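Ticket 747: release height over containers, Clerkgate cell
Status: resolved, rule change pending
Priority: normal

Reported problem
Operators on the late shift asked which release rule applies when the target is a basket. The Wijaya handling guide says to open the fingers at the surface. Our Fladunthorpe checklist says to open them above the rim. Both were taped up at the same station!

Log
9:15 a.m. Pulled both documents. The Wijaya rule was written for flat trays, so it never mentions a rim at all.

10:40 a.m. Slowed the arm to the setup speed in the checklist and stepped through a place move by hand. Really glad we did this, because you get a proper look at where the fingers sit before they open.

1:30 p.m. Went through the 2,000 placement records in the Skasotham archive. Of those, 49 were flagged for rim contact, and every one used the surface rule. Lovely clear result.

2:05 p.m. Drafted new wording for section 4: "Over any container with a raised edge, check clearance for both open fingers before release. Keep waiting items clear of the container."

Reference view for section 4, yellow pepper at the wicker basket, with the sweet potato, tangerine and bok choy to the right:

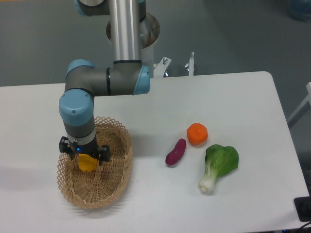

Page 4 of 4

Next steps
Take down the old sheet at the station. Put the new wording in the February revision. If you run a cell with deeper bins, please add your clearance figures to this ticket, we'd love to have them.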